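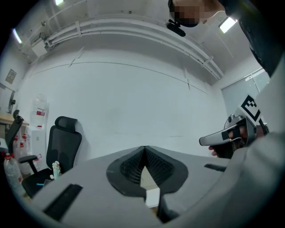

Thursday, Nurnuvholm workroom, entry begun 9:20

Subject: desk set for the Windix order – pens, tray and table layout.

The tray under review is the beige one with raised edges and two circular recesses in the flat section on the left. Cuevas has asked whether the open part will take a full-length pen. By the supplier's sheet the inside length is 200 mm and the width 84 mm. A pen laid straight along the length should fit with room to spare. Laid at an angle it takes up most of the usable space, and a second pen would then rest on top of the first.

The white table remains the reference surface for this work. The plant stays at the top edge until the layout is agreed, as the Gonness drawing includes one.

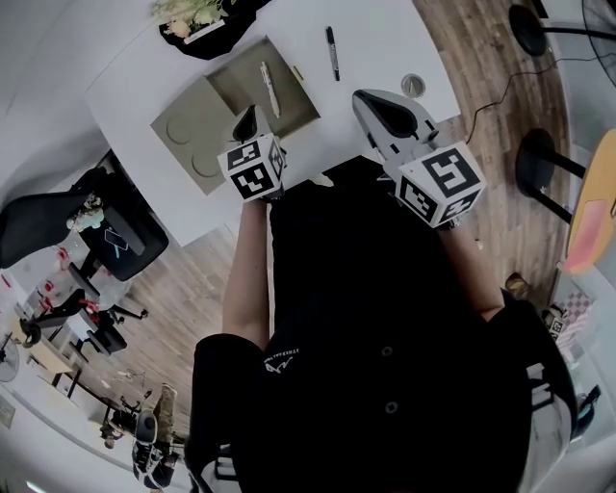
White pen in the tray, black marker on the tabletop to the right, cable grommet beyond it.

Points for the next entry:

The recesses are drawn at 50 mm across. To be checked with calipers before any reply goes to Cuevas.

The distance from tray to grommet is not given on the drawing. A figure of roughly 69 cm was mentioned in July and should not be relied on.

The marker is to be tried in the tray as well as the pen. Colleagues are asked to return both to the table after use and to leave the tray on the left half – the Windix layout places it there.

Drawing to be reissued once the recess size is confirmed.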